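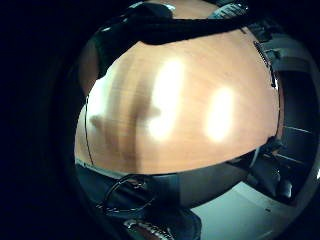 Wiping a table is usually the first chore a household robotics group tries, and according to the engineer who leads manipulation work at Brollari, it is also the one most often declared finished too early. The robot has to find the surface, keep a cloth pressed against it and cover all of it. The first of these causes more trouble than visitors to the Baridport workshop expect. A bare tabletop of pale orange-tan wood, with two white glare spots on it from the lights overhead and a dark blurred shadow lying across the left and centre, gives a depth estimator very little to hold on to. The grain is faint. The glare is the strongest feature in view, and it moves when the viewpoint moves.

"A person ignores the reflection without knowing they have done it," the engineer said. "The software sees a bright oval with a soft border and has to decide whether that is a plate, a puddle or nothing. Early on, ours chose the puddle and kept wiping it."

The current version compares several views before it commits. Anything that slides across the wood as the wrist moves is treated as light. Anything that stays put is treated as an object or a stain. Shadows go through a similar test, with poorer results, as a shadow thrown by the arm itself follows the arm.

Asked whether machines can do household chores yet, the engineer declined to give a single answer and divided the question by task. Clearing rigid objects from a table into a tray is, in her view, close to usable. Wiping a flat surface works if the surface has been cleared. Folding is slow. Anything involving a loose cable is still poor.

"Cables are where I would send a sceptic," she said. "A cable has no fixed shape, it is usually dark, and it usually hangs in front of something else that is dark. We can pick one up. Putting it where a person would have put it is another matter."

Brollari trains on recordings of people doing the chore by hand. The present set holds 4,000 of them, covering wiping, clearing, stacking and hanging. The engineer regards the total as small but prefers it to a larger set with less variety. Recordings made on one table under one lamp, she said, teach the machine about that table and that lamp.

The group measures progress with a fixed list of 50 trials, run without intervention. A trial counts as a success only if a person coming in afterwards would not need to redo any part of the job. In April the wiping task passed 80 per cent on tables the system had met before. On unfamiliar tables the figure was 30 per cent, and she asked that the two be printed together.

"The first number is the one that ends up on slides," she said. "The second is what a customer would get on the day of delivery."

Most failures on unfamiliar tables fall at the edge. The arm either stops short, leaving a strip along the rim, or carries on past it and loses contact. Rounded edges are worse than square ones. A force sensor in the wrist detects the loss, but by then the cloth has often folded under itself, and the recovery routine -- lift, shake, lower again -- works less well than she would like.

Shop-floor work is further ahead, though she put this down mainly to the shop floor. At the Paulík packing site in Illden, where an earlier version of the arm wipes down benches between batches, the benches are matt grey, the lamps are fixed and the stools are moved away at the end of each shift. The arm there runs on a schedule and has a person in charge of it who also runs two other machines.

"They changed the room to suit the arm," she said. "That is perfectly sensible in a factory. You can't ask a family to do it."

She was cautious on cost. The arm is the expensive part, but the hours spent setting it up in each new place are what she would most like to reduce. At Illden this took the better part of a week. A home installation would have to be done in a morning, by somebody with no training, and the group has not yet attempted one.

The next piece of work is the cloth. The gripper holds it at one point, where a hand spreads it flat and adjusts the pressure with each finger. A wider pad has been made and gives better coverage on open surfaces, but it cannot get behind a lamp base or between chair arms. The engineer expects to keep both and let the machine change over during the job, and testing of the changeover starts once the new mounting plate has been delivered.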